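WALKTHROUGH CHECKLIST: ARRIVALS CARPET AND FAN MEET-AND-GREET
Vernaton Theater, side lobby and front walk
Event: Mundino Dance Awards, May
Walked by: Wanda Montoya (house), Recep Canpolat (Warkeo Events)
Comments typed up by: Wanda Montoya

Marks used: OK / FIX / OPEN. FIX means it has to be done before doors. OPEN means someone owes an answer.

1. FRONT WALK AND DROP-OFF

1.1 Curb lane clear for cars. OK
Comment: Cones are in the storage room by the box office. Cars pull up one at a time and leave to the right. Last year two drivers tried to wait at the curb for their clients and the whole line backed up past the bank.

1.2 Walk swept, no loose pavers. FIX
Comment: One paver rocks next to the planter. Anybody in heels will find it. Recep has asked the building office to reset it and will check it himself.

1.3 Fan barriers linked and feet turned inward. FIX
Comment: Feet on the street side stick out into the walking path. Turn them before the line opens. Leave the gate by the ticket window unlocked from the inside.

1.4 Fan line capacity. OK
Comment: 100 wristbands for the barrier area and no more. People without a band can stand across the street, where the police have their own line.

2. ARRIVALS CARPET

2.1 Carpet taped down on all sides. FIX
Comment: The long edge by the wall is fine. The short edge at the lobby door lifts when the door swings. Use the wide tape and press it with a roller.

2.2 Carpet length and photo positions. OK
Comment: 60 feet from the curb end to the lobby door. Photographers stay on the street side. TV crews get the last stretch before the door. Couples from the show usually stop twice, once for stills and once for the interview, so keep a gap between the two stops.

2.3 Press wall braced and weighted. OPEN
Comment: Sandbags are on the back legs. We have not seen the side braces yet. Warkeo says they are coming on the same truck as the lights. Nobody stands in front of it until they are on. 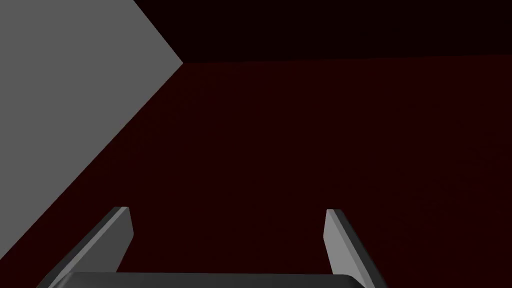
2.4 Edge between carpet and press wall. FIX
Comment: The carpet has to run right up to the wall so a dress hem or a heel can't catch in a gap. The last one we rented stopped short and had a strip of loose molding over the space, and the molding came up during the couples' arrivals. Look at how the dark maroon meets the light gray in a straight, hard line with no trim along it. Booker wants the same clean edge here. If the carpet comes up short again, move the wall, don't add a strip.

2.5 Lights on stands, cables covered. OK
Comment: Cable ramps are down at both crossings. Recep kicked each one and they held. Stands are bagged.

3. LOBBY AND MEET-AND-GREET

3.1 Entry and exit separate. OK
Comment: Fans come in by the coat check and go out by the side door. Dancers use the stairs at the back and do not cross the fan line. This was the main complaint after the last event, when half the finalists got stopped on the stairs for pictures and the ceremony started late.

3.2 Meet-and-greet numbers. OK
Comment: 83 passes sold. Verna Tillman has the list at the door. A plus-one is not a pass. Parents of minors go in with them and do not need their own.

3.3 Signing tables. FIX
Comment: One table leg does not lock. Swap it with the spare. Cloths should stop above the floor on the fan side.

3.4 Bags and gifts. OPEN
Comment: Small bags only. Flowers and letters go in the bins with the dancers' names. We still need an answer from the show on food gifts. My guess is no, same as before, but I would like it in writing. Last time someone brought a wedding cake for the newly married pair and it sat in my office overnight.

3.5 Photo rules posted. OK
Comment: Signs are up. No flash in the stairwell. One picture per guest, taken by house staff.

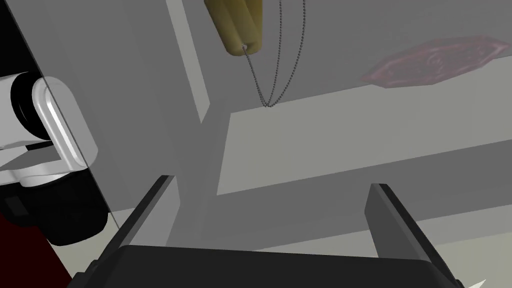

3.6 Staff at the stairs. FIX
Comment: Two people at the bottom for the whole session, with radios. The schedule only shows one after the break. Myrtle Szabo is moving someone over from the balcony.

4. DRESSING ROOMS AND BACK HALL

4.1 Exit doors open freely. OK
Comment: Tried every door in the back hall. The one by wardrobe is stiff but opens with one hand.

4.2 Steamers and irons. FIX
Comment: Wardrobe had a steamer and a hair dryer on one power strip. Wall outlets only. Myrtle told them during the walk and will look again before the gowns go in.

4.3 Costume racks out of the hallway. FIX
Comment: Racks were parked on both sides and a wheelchair would not get through. Move all of them to the room with the blue door. I know it is farther from the quick-change corner.

4.4 Names on doors. OK
Comment: First names only, no show numbers. Mbeki Security asked for this and I agree. A picture of a door sign was all over Instagram before the last show and people were waiting at that entrance by the time rehearsals ended.

4.5 First aid kit and ice. OK
Comment: Kit is full and in date. Ice is in the bar freezer. The dancers go through a lot of it, so the bar has been told to hold a shelf.

5. EMERGENCY AND COMMUNICATION

5.1 Radios charged and channels assigned. OK
Comment: Carpet on one channel, lobby and back hall on another. Keep chat about who is wearing what off the air, please.

5.2 Rain plan. OPEN
Comment: If it rains, arrivals move under the awning and the interviews go inside. Booker Dunleavy makes that call at 3 p.m. We need to know who tells the publicists.

5.3 Hold and clear procedure. OK
Comment: Read aloud to all leads. Mbeki has a copy at the curb.

Second walk: after the truck is unloaded. Recep will check every item marked FIX and initial it on the paper copy in the box office. Send answers on the OPEN items to Wanda.

Related items
Wristband and pass guide for door staff
Mundino Dance Awards: arrivals order, draft
Press check-in sheet
Notes from last year's carpet
Gift and mail policy for visiting performers
Vernaton Theater rental terms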